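Packing and Carton FAQ – Clellano Household Parcels

Applies to mixed orders (dry food and cleaning goods) packed at the Kendgate site. Last revised in February.

Can I reuse a carton that has already been shipped once?

Yes, if the walls are sound. Press the middle of each panel with a flat hand. A panel that stays dented has lost its stiffness and the carton goes to recycling. Creased edges and small tears at a corner are acceptable for loads under 8 kg. A tear that runs through both liners is not.

Does the old printing have to be covered?

Only barcodes and address labels. Product names, specification lines and handling symbols can stay. If the contents no longer match the print, write the new contents on a plain label and put it on the top flap, where the receiver looks first.

Which handling symbols matter when I repack?

The paired upward arrows and the glass. Arrows mean the carton travels with that side up, and the new contents should be loaded accordingly. The glass means fragile. If nothing inside is breakable, strike it out with a marker – carriers do read it, and Conirby sorts such cartons separately, at a higher rate.

Can snacks go in the same carton as dishwashing products?

Not loose. Detergent powder and tablets carry scent, and filled biscuits and crackers pick it up within a few days, even through a sealed packet. Use a separate inner bag for the food, or a second carton.

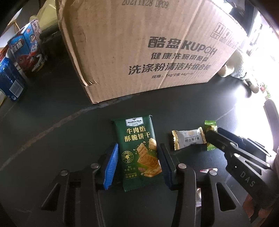 Crackers also need protection from weight. Lay packets flat, printed side up, on top of everything else, in no more than 3 layers. Do not stand them on the crimped end. The seal is the weakest part of the packet and opens under load.

What surface should I pack on?

Any hard, level table that can be wiped down. On dark, polished tops, tilt the lamp away from you before checking seals and print. Glare hides faint lines, and specification text near a panel edge is easily misread.

How do I read a specification line such as 1kg*2 44g*1?

Weight per unit, then number of units. The example is two units of 1 kg and one of 44 g, for a net weight of 2,044 g. Carton and filler are extra. Enter the gross figure from the scale on the packing slip, not the net figure.

Which carton sizes are in stock?

Two. The Ashour 814 is for single-category orders and the Ashour 1,948 is for mixed ones. Sizes are printed on the bottom flap.

Who do I contact about a damaged parcel?

Ye-ji Ham, packing desk, Kendgate. Include the order number and keep the carton until the claim is closed.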